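Notice d'installation et d'entretien
Chevet Skerley à deux tiroirs, finition miel
Référence 2833

Section 4. Aménagement du chevet et rangement des flacons

4.1 Avant de commencer

La présente section s'applique au chevet en bois une fois le montage achevé (voir section 3). Elle concerne la mise en place du meuble dans la chambre, la pose d'un petit appareil sur le plateau et le rangement du tiroir supérieur. Les opérations décrites peuvent être effectuées par une seule personne, à l'exception du déplacement du meuble.

Prévoir un chiffon doux, un niveau à bulle et les articles destinés au tiroir. Les flacons à ranger sont d'abord réunis sur une table, bouchon vissé, étiquette tournée vers l'utilisateur.

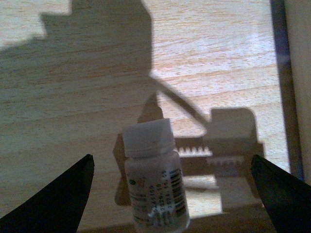
Tout flacon dont l'étiquette est déchirée au point d'être illisible doit être rapporté en pharmacie. Les autres sont essuyés au chiffon sec. Ne pas recoller une étiquette avec un adhésif opaque et ne jamais transvaser un contenu dans un autre récipient.

4.2 Mise en place du meuble

1. Soulever le chevet à deux, par les côtés. Ne pas le tirer par le plateau ni par les boutons des tiroirs.

2. Poser les pieds sur un sol plan et propre. Sur un revêtement stratifié, vérifier qu'aucun gravier n'est resté sous les pieds.

3. En présence d'un rideau long, laisser un espace entre l'arrière du meuble et le tissu. L'ourlet ne doit pas être pris sous un pied.

4. Contrôler l'horizontalité du plateau dans les deux sens. Un tiroir qui s'ouvre seul indique presque toujours un défaut de niveau.

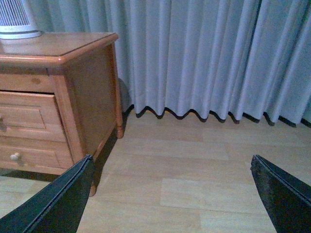 Vasanthi Karunaratne signale à ce propos que, dans les chambres de la résidence Plarnadberg, les rideaux finissent par se glisser derrière les pieds arrière à force d'être ouverts et fermés ; elle recommande de reprendre l'ourlet plutôt que d'avancer sans cesse le meuble. Cette remarque a été retenue par le service technique. Lorsque l'ourlet ne peut être repris, une embrasse fixée au mur convient également.

ATTENTION. Les nœuds et les variations de teinte sont propres au bois et ne constituent pas un défaut. Ne pas les poncer.

4.3 Utilisation du plateau

1. Placer l'appareil (purificateur d'air, petit ventilateur) de manière que toute sa base repose sur le plateau.

2. Orienter la grille vers la pièce. Elle ne doit être couverte ni par un vêtement ni par un livre.

3. Faire passer le cordon derrière le meuble, sans le coincer dans un tiroir.

ATTENTION. Ne poser aucun appareil de chauffage sur le plateau ni à proximité du rideau. En cas de doute sur la nature d'un appareil, consulter sa propre notice avant tout branchement.

4.4 Rangement du tiroir supérieur

1. Ouvrir le tiroir en tirant droit, sans à-coups.

2. Retirer tout ce qu'il contient et passer un chiffon sec sur le fond, en insistant dans les angles.

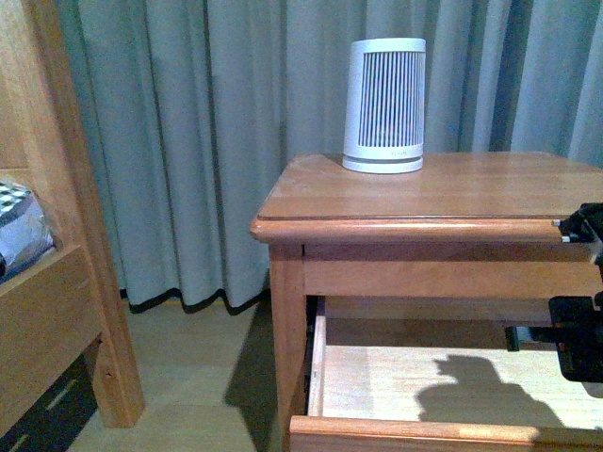
3. Déposer les flacons un par un, debout si la hauteur le permet, sinon couchés, l'étiquette vers le haut.

4. Réserver l'avant du tiroir aux articles d'usage quotidien.

5. Refermer lentement et s'assurer qu'aucun bouchon ne touche la traverse.

Note. Le fond du tiroir est en bois clair et se tache facilement. Tout liquide renversé doit être épongé sans délai. Une feuille de protection Verstraete, découpée aux dimensions du fond, peut être posée à sec, sans colle.
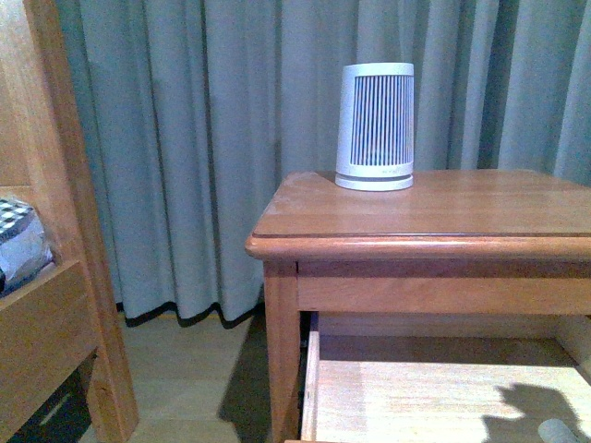

La charge répartie dans chaque tiroir ne doit pas dépasser 69 N. Un tiroir ouvert ne doit jamais servir d'appui, notamment pour se relever du lit. Dans les logements où vivent de jeunes enfants, les médicaments sont conservés dans un meuble fermant à clé, placé hors de leur portée ; le présent chevet n'est pas équipé de serrure.

4.5 Entretien courant

Dépoussiérer le plateau dans le sens du fil. Les produits contenant de l'alcool ou un solvant ternissent le vernis. La cire Vastedov peut être appliquée en couche mince sur les faces extérieures uniquement.

Les demandes de pièces (boutons, pieds, coulisses) sont à adresser par écrit à Moushumi Cassim, service des pièces détachées, en rappelant la référence portée en tête de notice.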